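Search this site Go

We use cookies to remember your settings. Accept Manage

# Drenia refurbishment parts log: data card

Version 2, June 2024. Maintained by Imogen Ellwood and Kgomotso Moodley.

## Summary

Drenia lists desktop computers received at the Skadurport depot and the parts taken out, tested or refitted. It holds nearly 1,000 rows, one per part. A machine may have several rows.

## Fields

- machine_id: depot number, never reused
- part_type: board, processor, memory, drive, supply, other
- outcome: refit, spare, scrap
- tester: initials only
- note: free text, up to 200 characters

Towers are entered as one machine whether or not the side panel came with them.

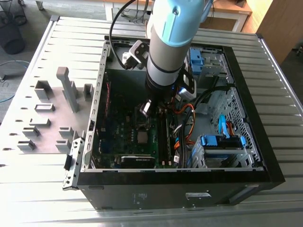

## Collection

Rows were typed at the bench and checked by Alfie Dawber in March. Rows with no outcome were dropped. Processor and board are logged separately, including where they arrived as a pair.
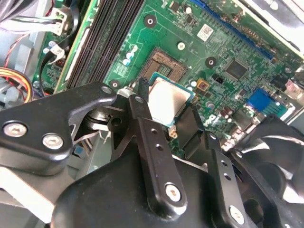
Processor and LGA socket, logged as two rows.

## Known problems

Early notes mix "dead" and "untested". The first 100 rows have no tester. Supply wattage was copied from labels and has not been measured.

## Use

Suitable for counts by part type. Unsuitable for failure rates: intake was not sampled. Send corrections to Kgomotso Moodley with the machine_id.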